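Podau Hospitality Brokers Opens a Listing Service for Owners of Small Guesthouses 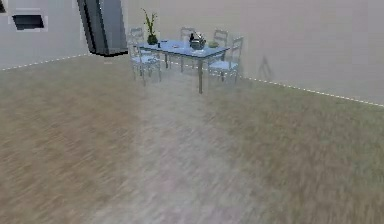 VELULLEY, Mar 16, 2026 - Podau Hospitality Brokers, a firm which helps people to buy and sell small inns, announces today a new listing service for owners who wish to retire or to change their life. The service has the name Cliseo and it is open to guesthouses and bed and breakfasts of up to 30 rooms.

Until now, the owner of a small inn in our region had two usual options. The first one was to give the property to a general real estate office, which sold it like any other large house. The second one was to tell the neighbors and wait. In both cases the value of the business itself, with its returning guests and its future reservations, was often lost in the price.

With Cliseo, each property is presented as a working business. The file for the buyer contains the accounts of the last years, the calendar of reservations, the list of licenses and a report on the condition of the building. The file is given only to buyers who have signed a confidentiality agreement and who have shown that they can finance the purchase.

"Many owners are afraid that the guests or the staff will hear about the sale too early," said Lucía Herrero, director of Podau. "They ask us about this before they ask about the price. For this reason the public page of a listing never shows the name of the inn, and the visits are arranged in the low season or between two groups of guests."

The preparation of a file has a fixed cost of 787 dollars, which is taken off the final commission if the inn is sold through Podau. There is no charge for buyers to register.

The first inn offered through the service was Casa Bermúdez, on the old road above Velulley. Its owner, Aurelio Goicoechea, put it on the list in January, during the test period, and has now accepted an offer. The buyers are a couple who come from the restaurant trade. They will keep the name and the staff, and Mr. Goicoechea will stay with them for the first season to introduce them to the suppliers and to the regular guests.

"I did not want to close the door one night and give the keys to a stranger," said Mr. Goicoechea. "I have guests who come every year since their children were small. I wanted to know who will prepare their breakfast."

Podau will also offer a course for future innkeepers, taught by Telmo Sotomayor, who managed mountain hotels before he joined the firm. The course takes two days and treats the daily work of a small inn: prices by season, cancellations, laundry, breakfast, insurance and taxes. A part of the second day is for reading a real set of accounts. Persons who are only thinking about this profession are also welcome.

Owners who wish to receive an evaluation of their property can write or call to the Velulley office. The first conversation is free and does not oblige to anything.

About Podau Hospitality Brokers

Podau Hospitality Brokers works with the sale, purchase and transfer of small lodging businesses. The firm keeps a register of about 3000 interested buyers and has its office in Velulley.

Press contact: Ramiro Lozano, Communications, Podau Hospitality Brokers, Velulley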